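I priced a Kovia countertop in June, 200 a square foot, and the salesman swore it would never stain. Never is a long time. My neighbor Karthik Khan paid for the same promise and has a ring by his sink the size of a jar lid.

The warranty runs 3,000 words. I read it. Lemon juice is excluded, and so is red wine, and so is "standing moisture" — in a kitchen. Resealing is on you, at 468 a visit, and if you skip one the whole thing is void.

Talukder quoted me less for plain laminate with no speeches attached. It may look cheap in ten years. So may I. For now I'm keeping the old counter and the money.

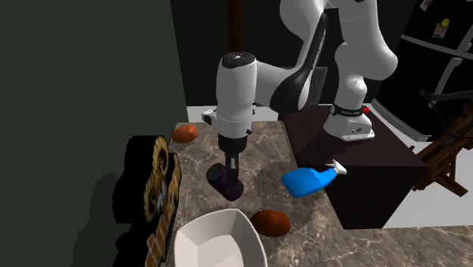 Marble, in a rendering. No lemons anywhere near it.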